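4. Reuse of thin plastic bags in the household

The third part of our study concerns the bags which people keep at home after shopping. In earlier work on household waste, such bags are usually counted at the moment when they are thrown away. We wanted to know what happens to them before this moment, and for how long they stay in the kitchen. Bags of the thin, translucent type (Figure 1) were by far the most common in the answers.

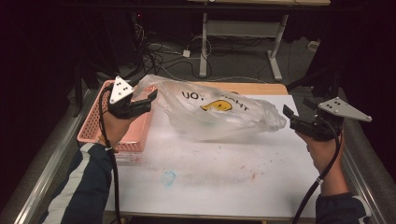

Esther Lukumay, Svend Hauksdóttir and Kittipong Sriwong
Corresponding author: E. Lukumay

4.1 Respondents and diary

The diary was given to 100 households in two districts, Hafstein and Risar. Each household wrote down every bag that came into the home during October and every later use of the same bag. For this purpose the bags were marked with a small number in pen. In total, 647 bags were entered. We removed 27 entries in which the number could not be read or the use was not stated.

The diary had a short list of uses: bin liner, food storage, carrying, packing, and other. Under "other" the respondents could write with their own words, and many of them did so with great care. One household in Risar used the same bag for bread during the whole month and described its condition every morning.

4.2 Folding and storage

Most households keep their bags in one place, very often inside a larger bag. A smaller group folds each bag flat. Folding was more usual among the older respondents, but the groups are small and we do not want to draw a strong conclusion from this difference. In the interviews, people who fold said that a folded bag is easier to find and is therefore used sooner. People who do not fold said that folding takes too much time for a thing of so little value.

A bag that is kept without folding becomes crumpled (Figure 2), and several respondents said that they judge such a bag as "old" even if it has no holes. This judgment seems to matter for food storage, where a smooth bag was preferred.

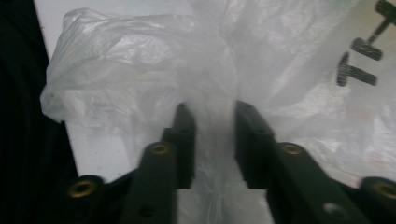 Figure 2. Crumpled translucent white plastic bag.

4.3 End of use

The last use of a bag was in most cases as a bin liner. We returned to 20 of the households for a second interview, and there the respondents explained that they had not planned this use from the beginning. The bag was first kept for carrying, and it went to the bin when no other liner was in the house. The diary form does not show this kind of decision well, and in the next round we will add a line for it.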